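7/6/20

I moved the kitchen over to bottled water in February, after the under-sink filter housing cracked for the second time. I have kept a log since then, mostly to find out whether the stuff tastes different after storage or whether I was imagining it.

The method is simple. Bottles go in one of two places: the pantry, which holds at 68 degrees, or the shelf in the garage, which swings a lot. Each bottle gets a strip of tape with the date and the location. After 8 weeks I pour one from each place into identical glasses and taste them at the same temperature. I mark the bottoms of the glasses and shuffle them first. It is a weak blind test, but it is better than reading the tape.

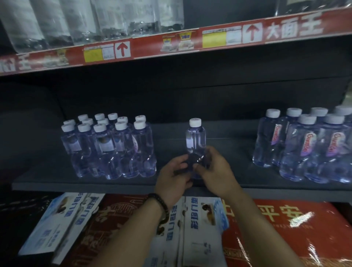
Bottled water on the store shelf.

Results so far: I picked out the garage bottle in 16 of 22 trials. The difference is a flat, slightly plastic note that shows up more in the thin-walled bottles. Chilling hides most of it. Leaving the glass uncovered overnight does not help much, though it did knock the edge off in the worst cases.

Storage position made no difference that I could detect. I tried bottles upright and on their sides, with the same purchase date and the same shelf. What did matter was what sat next to them. Two bottles that shared a cabinet with paint thinner in the garage were bad enough to pour on the tomatoes, and I left them out of the totals.

I also ran the tap water through a Stenus pitcher for comparison. It beat the garage bottles and lost to the pantry bottles. The cartridge was near the end of its life, so I plan to repeat that part with a new one.

Current setup: everything in the pantry on the lowest shelf, oldest in front, cardboard over the side that faces the window. The garage shelf is back to holding motor oil and extension cords. The replacement filter housing is on order, and the log continues until it is installed and flushed.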